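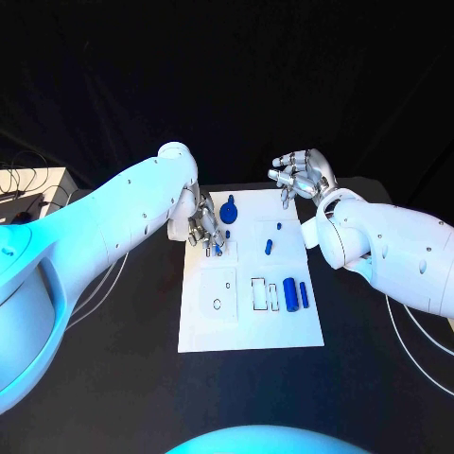
May, bench notes, adhesive aging series

Opened the second set of lap shear coupons from the Horkari epoxy. All were cured on the Liltard schedule, then held in the humidity cabinet. Jasmina Ristić pulled the controls before lunch at 10 mm/min. Mean peak load 1,721 N, cohesive failure on every coupon, bondline squeeze-out even on both sides.

Aged set is lower, as expected. Retention is 76% of control. Failure mode is mixed: cohesive in the middle, adhesive along the two short edges where moisture gets in first. The bare strip is wider on the side that faced the cabinet door. Possible gradient in the cabinet. To check: hygrometer at front and back shelf overnight, door shut.

Abrasion log for this batch is incomplete. Selim Eren has the grit written down as 100 for the first tray and nothing for the second. Treat the second tray as unknown and keep it out of the average.
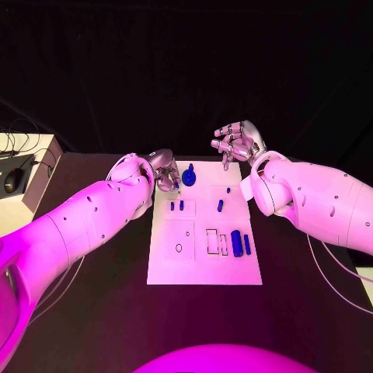

Solvent wipe: the Breathnach cleaner leaves a faint residue if it dries before the second cloth. Water break test failed on two spare plates wiped slowly, passed on plates wiped and dried in one motion. Procedure changed accordingly. Old bottle discarded, new one labeled and on the lower shelf.

Grips: left jaw insert is worn and the coupons slip at low load. Toe region of the curves is useless below 200 N. Swapped inserts with the Plulville frame for now. Swap back before their fatigue run.

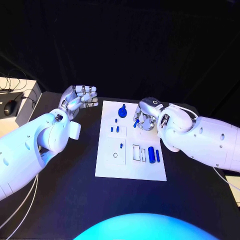 Fixture for the next series needs a redesign. The current clamp covers the overlap, so fillets can't be inspected until after cure. Want an open frame with the fasteners set below the surface, small and round like the ones along the white casing of the arm on the right, so that a spatula can pass over without catching. Countersink depth to be set by the screw heads we already stock. Shims stay 0.2 mm. Release film on all contact faces.

Remaining:
- repeat aged set with edges sealed
- hygrometer check, both shelves
- ask Selim about tray two
- Jasmina to send raw load files, not the exported averages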